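讲稿备注：桌面上的小整理
2023年7月，Clurlow 办公空间分享会
主讲：Nisha Upadhyay

（开场，先别翻页，等大家坐好）

大家好！今天想聊一件特别小的事：一张桌子、一个篮子、两只杯子。我知道听起来没什么，可我为这个题目高兴了整整一个月，Seo-ah Song 可以作证，她在茶水间被我拉着听了两遍草稿。

先问现场：谁的桌上此刻有超过一只杯子？请举手。（停一下，等笑声过去。）好，手都别放下，再问：谁的杯子有固定的位置？

（多数手会放下来，这时直接进正题。）

第一部分　给杯子一个家

我们6月在 Clurlow 试了一轮，22张桌子，每张桌子放一个小篮子，规矩只有一条：不用的杯子进篮子。没有标签，没有表格，没有人检查。Sushil Dixit 一开始想做一张分类图，被我拦下来了，对不起 Sushil！

篮子的样子我挑了很久。要低，手从上面伸进去不用拐弯；要能看见里面有什么；底要是实的，杯子放得稳。深绿色的铁丝网篮正好都占了，而且放在浅色木头上真好看，我每次路过都想多看一眼。

（翻页）

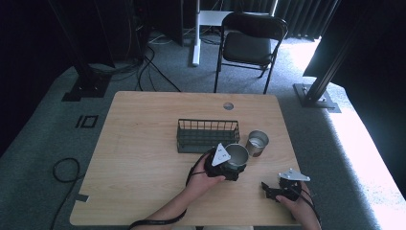

图一　浅色木桌上的深绿网篮和两只金属杯

讲这一页时请大家看篮子和杯子之间的距离。篮子在桌子中间稍偏左，立着的杯子在它右边，另一只被黑色手持夹具夹着，就在篮子前面。伸手就够得着，整理这件事才有可能顺手发生。要是篮子放在柜子顶上，我保证一个星期后里面全是灰。

可以顺便提桌面上的那个走线孔，靠近桌子远端，很小，圆圆的。我特别喜欢这种孔！提醒大家摆篮子时给它留出来，别压在上面。Kanchan Saxena 的桌子就压住过一回，充电线拐了个大弯从侧面爬上来，她自己还以为桌子本来就这样。

杯子怎么放，我建议讲三句就够：
杯口朝上放，拿的时候少翻一次手腕。
金属杯轻拿轻放，碰到铁丝的声音开放办公区都听得见（这里可以拿讲台上的杯子敲一下，效果很好）。
篮子满了就先洗杯子，别再加篮子。

最后一句要说慢一点。一定有人会问“能不能再领一个”，答案是可以，但请先把第一个倒空看看。Shanti Dixit 倒出来过6把茶匙。

（如果时间紧，下面这段可以跳过）

关于篮子的大小：我们先买的那批偏高，杯子一进去就看不见了，大家很快忘了里面有东西，又去柜子里拿新的。换成矮的以后，杯子沿口露在外面，想喝水的人低头就能看到。预算上一共买了149件小东西，包括篮子、杯垫和挂钩，Bhardwaj 那边的采购同事帮忙拆单拆到很晚，请在这里谢谢他们，掌声！

第二部分　留一块空木头

（语速放慢，这是我最想讲的部分）

收完杯子，我们给每张桌子加了一个小约定：下班前，留出一块什么都不放的桌面。多大都行，两只手掌并排就够了。

大家第一反应都是“浪费地方”。可是试过的人会发现，第二天早上坐下来，电脑包有地方落，本子有地方摊开，整个人松一口气。我自己是从家里的餐桌开始试的，现在谁往那块空地上放快递，我都要念叨半天。

还有一个意外的收获：看得见木纹了！翻到下一页之后先不要说话，给大家几秒钟。浅蜜色的底，细密的纹路横着走，到中间轻轻往下弯，再往右边抬起来。右上方有一处纹路忽然拱起一个小尖，像水面上鼓了一下。左上角还有一道很淡的灰痕，可能是铅笔印，也可能是浅浅的划痕，我不打算追究，桌子用起来就会有这些。

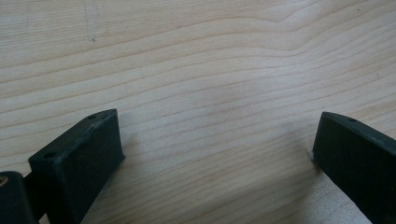 第三部分　怎么照顾这块木头

这一段 Wollen 的朋友问得最多，直接给做法：
用拧得很干的软布，顺着纹路擦。
擦完再用干布走一遍，边缘和走线孔周围多停一下。
淡痕先用橡皮轻轻试，擦不掉就算了，别拿钢丝球，拜托！
刚洗完的杯子先擦干杯底，再放回桌上。

（互动，留2分钟）
请大家和旁边的人说一件桌上最近三天没碰过的东西，再说说它可以住到哪里去。走下台听一听，挑两个有意思的请他们讲给全场。别挑前排，前排每次都被挑。

提问环节备用：
问到“共用桌怎么办”：篮子归桌子，不归人，谁坐谁用，走的时候倒空。
问到“陶瓷杯行不行”：行，在篮底垫一块布。
问到“Cukis 那边为什么没有试”：他们搬办公室，排到秋天，我已经预约要去看啦。

（结束前把剩下的杯垫发掉，放在门口左手边的桌上，请大家自己拿。）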